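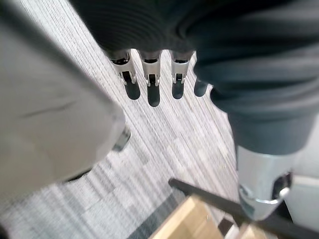

When Tarmo Kazlauskienė started to work with floors, she wanted to do only wood. "I thought carpet is for people who do not care," she says. "I was 30 and I knew everything." Now she has laid carpet for 17 years, mostly in offices and schools in Drirkberg, and she gets a little impatient when somebody calls it the cheap choice.

We met in a building on the north side of the city, where she chose the carpet for the ground floor. It is a gray one, with fine streaks and blocks that go from white to a middle gray. I asked first about the pattern, as from the doorway I had taken it for one plain color.

"Good, this is how it must be," she said. "From far away you see gray. When you sit down or drop your pen, you see there is a drawing in it. The client wanted plain at the beginning. I brought a plain piece and a piece with streaks, I put them both at the entrance and I asked everybody to walk there until Sunday. After that we did not discuss plain anymore."

A plain light carpet, she explained, shows each crumb and each thread. A plain dark one shows dust. A broken pattern with several grays gives the eye something else to look at between two cleanings. She does not want this to be understood as permission to clean less. "The dirt is still there. Please write this."

There is also a darker gray in the floor, laid as a band. I supposed it was only decoration. Kazlauskienė says that it began as decoration, in the drawing of the architect, but for her it has a practical use also. People push their chairs and boxes up to a line if there is a line. In a big room without one, the furniture travels. She saw it in a library in Plerkidholm, where the tables moved a little every week and finally stood in front of the radiators.

The order for the building was 2,000 square meters, bought through Matoušek, a supplier she has used for a long time. She complained to them once about this order. Part of the delivery came from a different dye lot and the white was more yellow. "On the screen it is the same number, on the floor it is not the same. I opened 43 packages in the corridor and looked at them by the window, in the morning and then again at four o'clock." The yellow ones went back. It cost her nine days, and the painters were not happy with her.

I wanted to know what people ask her most often. She answered without thinking: coffee. Her advice is an old one. Take a white cloth, press, turn the cloth, press again, use cold water, and do not rub. Rubbing opens the fibers and the place will look different even when the stain is gone. She keeps some leftover pieces from every job and asks the client to store them flat, in a dry place. Most clients lose them in the first year. "Then they call and ask if I have one at home. Sometimes I have."

About vacuum cleaners she has a strong opinion too. She recommends slow passes in two directions, and at the entrance every day. For the rest of a floor, two times a week can be enough if the mat outside the door is long. Her rule for the mat is that a person should make at least four steps on it.

Not all went well with her work. In the offices of Hernetance, a job she did early, she put a light carpet directly next to a kitchen with no change of material. By April there was a path. "I can still see this path," she said. "They never said anything bad to me, they were very polite people. But I went there for another reason and I looked down, and I was ashamed." Since then she stops the carpet well before any sink, even if the drawing says something different.

And wood? She has it at home, in the kitchen and in the hall. In the bedroom there is carpet. "Green," she said. "My daughter chose it."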